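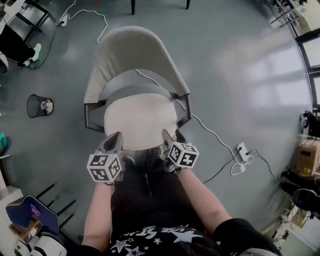 Figura 1. Silla de asiento redondo tapizado y respaldo curvo, con estructura metálica gris oscuro.

Tema 4. Asientos tapizados: partes y revisión

4.1 Partes
Asiento: base acolchada; en la figura, de planta redonda y color beige claro. El borde delantero recibe el roce de las piernas y se inspecciona primero.
Respaldo: envolvente, tapizado en gris claro.
Estructura: une respaldo y asiento. En la figura, los montantes laterales angulosos recuerdan a unos reposabrazos.

4.2 Procedimiento
Se trabaja con la ficha Vaher, apartado 19. Medir la altura del borde delantero al suelo en vacío; valor admitido en el taller: de 400 a 600 mm. Anotar costuras abiertas, holguras y manchas.

4.3 Entorno
Los cables y regletas en el suelo, como los de la figura, se registran aparte. No arrastrar la silla sobre ellos.

Entrega: ficha completa en el casillero 367. Lectura previa: cuaderno Ollovari, capítulo de tapicería.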